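Grerndale Footpaths Group
Minutes of the trail meeting, Jul 9, 2022

Chair: Chiến Tạ

1. Last minutes
Accepted with one change. The stile at Soltani Farm was written up as "repaired." Two members walked it since and say the top step still rocks. Changed to "repair reported."

2. The Zukivham loop
The draft leaflet calls this a three-hour walk suitable for all abilities. The chair asked who had timed it. No answer was on record. The route climbs 306 feet in the first mile and crosses the creek on stones, so several people doubted the "all abilities" part. The distance was questioned as well: the leaflet says 10 miles, but two phone tracks of the same walk disagreed with it and with each other.
Agreed: leaflet held back until the loop has been walked with a measuring wheel, in both directions. "All abilities" comes out now.

3. Waymarks
The Dirnoment ridge section has 3 posts missing between the sheep pen and the upper gate. The supplier says the new plastic discs will last twenty years. The chair pointed out that the last ones were sold to us on the same promise and faded in four. A motion to buy the full set was not carried. We will buy enough for the ridge and look at them again after a winter.

The small box with the yellow cloth and the blue-handled scissors stays with the waymark kit. Anyone borrowing from it should sign the sheet, which at present has no signatures on it at all.

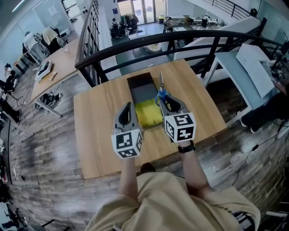 4. Money
The county's trail grant would bring in $3,000. The form wants a figure for "additional visitors generated." We have no counter on any path and no way of getting one before the deadline. One member suggested estimating from cars at the trailhead – the chair said most of those belong to people fishing. Application to go in with that line left blank and a short note saying why.

5. Parking at the lower gate
Complaint received about walkers blocking the field entrance. No dates or plates given. Reply to be sent asking for both. No new sign until we hear back.

6. Any other business
A request to rename the creek path was put off again.

Next meeting in November, same room, provided the booking is confirmed in writing this time.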